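Pettigrew Stitch Names – a small word list for hand sewers

README, last touched August 6, 2022

Hello, and thanks for stopping by. Pettigrew is a plain text list of the names people use for hand stitches, gathered from old sewing manuals, guild newsletters, the backs of pattern envelopes and a good many kitchen-table conversations. It began as a column in my own notebook, because my grandmother's word for a ladder stitch was different from my aunt's, and neither of them matched the book I learned from. Edgars Šimkus talked me into typing it up properly, and Rochelle Lindqvist has been cheerfully fixing my spelling ever since.

What's in the folder

stitches.txt is the list itself, one stitch name to a line, with tabs between the fields. sources.txt tells you where each name was found. notes.txt is the untidy one, full of half-remembered things that don't belong anywhere else but that I couldn't bear to throw out. If you only want one file, take the first.

The fields

Each line has 11 fields. The ones you'll probably want are name, other_names, family, fabric, region and source_key. Family is our own grouping (running, back, blanket, hem, decorative and so on) and you're welcome to disagree with it. Reginald Boateng does, quite strongly, about whether whip stitch and overcast stitch ought to share a line. For now they don't. His argument is in notes.txt and it's well worth a read if you have a cup of tea handy.

Region means where the person or the book using the name came from, as best we could work out. It's left blank when we couldn't tell, and I'd ask you please not to fill the blanks with guesses.

Spelling

We keep the spelling of the source, so you'll find grey and gray, colour and color, and three versions of feather stitch depending on how the printer felt about hyphens. There's a tidy version of every name in the field called plain_name, all lower case, which is the one to search on. Accents are kept in the name field and dropped from the plain one – that was Edgars's suggestion, and it has saved me a lot of grief.

Where the names came from

The biggest single source is the Kuvville guild newsletter, which ran a stitch of the month for eight years and had a wonderfully argumentative letters page. Verna Ruiz-Ortega lent me her full set, in order, in a biscuit tin. After that come the manuals, around 30 of them, mostly picked up at church sales. Booker Fitzsimmons sent in the sailmaking and canvas names, which I'd never have found by myself, and I'm still learning how to pronounce a few of them.

Known troubles

Some of the embroidery names are doubled up. The Kollar branch of the list, which was a separate file until last September, used commas where we use tabs, and I may have missed a few when I joined the two. If a line looks strange, that's the likely reason. Knitting and crochet are left out altogether, and so is anything done by machine.

Using it and adding to it

Please use the list however you like, in class handouts, quilting apps or pub trivia. A mention of Pettigrew is appreciated. To add a name, send me the line along with the source, even if the source is just your mum.

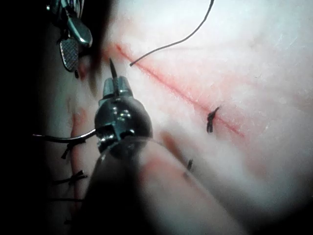
Surgical names are the part I'd most like help with next. A good many of them have cousins in the sewing box (running, mattress, blanket), and the list has hardly any so far. I'd like to give them their own family, with the fabric field reading "tissue", and an entry for the tool as well, given that the rounded steel head of a needle driver beside a thin red incision is a long way from a thimble and a bit of beeswax. If you've sutured for a living, or learned on a practice pad, do write in with the words you were taught, and tell me where you were taught them.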